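Hullthorpe Makers Board > Desks and Small Spaces

White tabletop, white everything: my sorting corner (2 pics)

padfoot_quilts
Started 9 in the morning, May

Hi all! I finally cleared my big white table and I'm so happy with it I had to post. I've been going through my craft stuff bit by bit and deciding what gets to live on the table and what goes back on the shelf. The purple block is staying, I love that color against all the white.
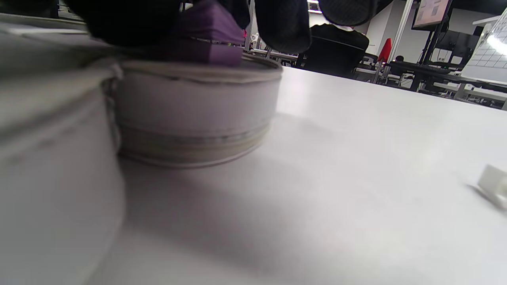
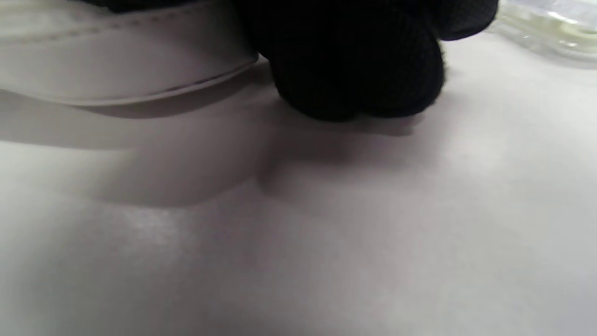 Questions for the group

1. What do you use to keep a white top clean?
2. Do you leave things out on the table or put it all away every night?
3. Is matching white on white a mistake? My sister thinks so and I need backup!

Reply from grommet_and_glue
Oh, I love this! White tables are the best for small parts. I had a dark brown one for years and lost every black button I ever dropped on it (and then found them all with my feet). Damp cloth and a drop of dish soap for me, then a dry cloth right after so it doesn't streak.

And the stitching on that padded piece in the second picture is lovely, so even. Is it real leather?

Reply from padfoot_quilts
Thank you!! No, fake, I'm pretty sure. It came from the Cesico outlet and the tag was long gone. It cleans up like a dream though.

Reply from tallboy77
I'm with your sister, sorry. White round container, white padded thing, white table, and you'll be patting around for them every time the light goes. I'd put down a gray felt mat. Mine is a Zevier one and I cut it to fit with kitchen scissors.

Reply from grommet_and_glue
A mat? On that nice smooth top? Then you can't slide anything! Half the fun of a table like that is pushing a pile of beads from one side to the other.

Reply from tallboy77
Beads roll off a smooth top. That's my whole point. I tipped a tub of 2000 seed beads off mine one evening and I was still picking them out of the rug a month later.

Reply from padfoot_quilts
2000, ouch! OK, maybe a small mat just for beads, and I leave the rest bare. I can live with that.

Reply from seam_ripper_sue
Put away every night, always. I leave one thing out, whatever I'm starting with the next day, and it gets me to sit down again. Also, stack things with lids if you can. A block sitting on a lid like yours takes up no extra table at all, and the purple is easy to spot.

One warning about padded stuff: wipe along the seam and go easy. I scrubbed a footstool once and the thread went fuzzy and I was so mad at myself.

Reply from tallboy77
Agree on the seams. Old soft toothbrush, barely any water.

Reply from grommet_and_glue
I just use the cloth and it's fine, but I'll give you the toothbrush for piping. Dust gets right in under the rim.

Reply from padfoot_quilts
Toothbrush it is! I'm going to do the shelf next and I'm weirdly excited. There are 600 labels up there that I bought in one go and never stuck on anything, so if anybody in Hullthorpe wants a sheet or two, send me a message.

Reply from seam_ripper_sue
Me please! The small ones if you have them.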